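Outdoor outlet box: will a clear window lid hold up through winter, or go metal?

Posted in Home & Yard > Electrical basics
March 2, 2021

goel_backyard

Hi all, first post here after reading for ages. I want to put a covered outlet on the back of my garden shed so I can quit running an orange extension cord out the laundry room window every time I need to trim the hedge. The shed already has power inside (a licensed guy did that part, with a permit, before we bought the place), and it comes off a GFCI breaker in the house. So really all I'm doing is going through the back wall and adding one outlet on the outside.

My trouble is picking the box. The hardware store in Idholm has two kinds. One is a plain gray cast metal box with a metal flip cover, and the other is plastic with a bigger lid. The guy at the counter liked the metal one, my brother-in-law swears by plastic, and now I'm stuck. The wall faces west and gets hammered by sun from lunch until dark, and we get real winters here, down to 11 degrees some nights.

Also, do I have to be able to close the lid with something plugged in? I'd like to leave a pond pump running all June while we're away, and I hate the thought of rain getting in there.

Thanks in advance, and please be gentle, I've swapped light switches and that's the extent of my career!

sidden_steve

Metal. Plastic gets brittle. Had one crack on me. Done.

mudroom_marge

Okay, so I've been through this twice (once at our old place and once on the garage we have now) and I don't think it's as simple as metal good, plastic bad. A cheap plastic cover will go chalky and snap at the hinge, sure. Mine did, on the south side of the old garage. But a decent one marked as sunlight resistant is a different animal, and the one I have now still looks fine and closes the way it should.

To your pump question, yes! For a spot that gets rained on you want what's called an in-use cover, the deep kind that shuts over the plug with the cord coming out the bottom. The flat flip covers only protect you when nothing is plugged in. In most places code wants the in-use type in a wet location anyway, so that pretty much settles it for a pump that runs for weeks.

I like a lid with a window. I can look out from the porch and check whether somebody left the string lights plugged in without trudging across wet grass in my slippers. 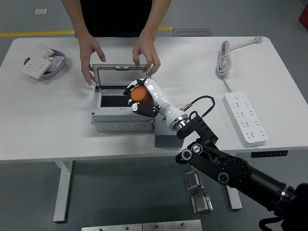
Gray-white box with the lid up. Clear window in the lid, round knockouts along the front.

Things I wish I'd done the first time around: buy the box before you drill anything, and hold it up to the wall with the lid open all the way. I mounted my first one right under a piece of trim and the lid only opened halfway, so every plug went in at an angle with me swearing at it. Only open the knockouts you need, too. I got carried away with a screwdriver and popped an extra one, then had to drive all the way back to town for a plug to fill it.

Caulk the top and both sides where it meets the siding and leave the bottom edge open so any water that sneaks in has a way out. And get an outlet marked WR for weather resistant. They sit on the same shelf as the ordinary ones and look nearly identical, so read the package.

drisum_dave

Agree with most of what Marge said. I'd add a couple of things.

Turn off the shed circuit at the house panel and check it with a tester before you touch a wire, and check the tester on something live first so you know it works. You probably know that from your light switches, but I've seen people trust the label on a panel and regret it. My own panel has a breaker marked "attic" that runs the dishwasher.

Call your building department too. Mine wanted a permit for one outdoor outlet, and it was a five minute phone call and a small fee. The inspector was nice about it and caught a loose ground screw I'd missed, so I came out ahead.

On the material, I'd go plastic for your wall as long as it's rated for sun. I have metal on my own back wall and the paint went after a few summers. It still works, it's just ugly, and my wife mentions it.

What size is the pump, by the way? If it's a little 90 watt thing you have nothing to worry about on load.

goel_backyard

Thank you both, this is so helpful! Pump is small, I'd have to dig out the manual. Going with the in-use cover and calling the county tomorrow. I did go hold a box up to the wall and sure enough, there's a trim board right where I was planning to put it, so it's moving down a bit.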